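Ticket 253 – Bidet seat loses supply pressure, first-floor bathroom
Status: open, awaiting part
Reported by: Lungile Sibiya
Assigned to: Ekkachai Inthanon

Symptom: wash spray drops to a trickle after 19 seconds. The control panel stays responsive. Cold supply at the basin is normal.

Checked so far: isolating valve fully open, hose not kinked, inlet filter removed and rinsed. No change. Power cycled at the fused spur, off for 50 seconds. No change.

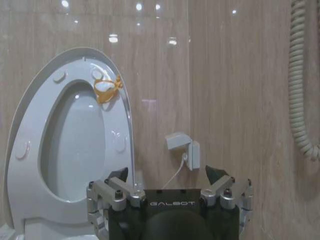

The Brero inlet valve was replaced in December under a previous ticket. The replacement came from Kurov and has a narrower bore than the original. The Kurov data sheet allows up to 36 litres per hour, which is below what the seat needs on the high setting. On the low setting the fault does not appear.

Hose swapped for a spare from the Ekarora kit. Same result, so the hose is ruled out. Original hose refitted, joints dry after ten minutes under pressure.

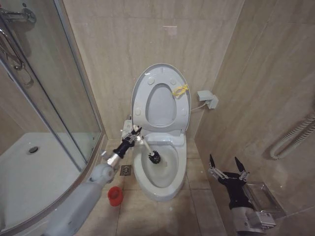
HÄGGLUND HOUSE, Wednesday

Second visit, 14:20. Static pressure at the tee is steady with the spray running – the loss is downstream of it. Valve body warm to the touch after one cycle, old one never was. Suspect the coil is drifting shut.

Action: order full-bore valve, original part. Leave seat on low until fitted. L. Sibiya informed by phone. Do not close this ticket against the December job.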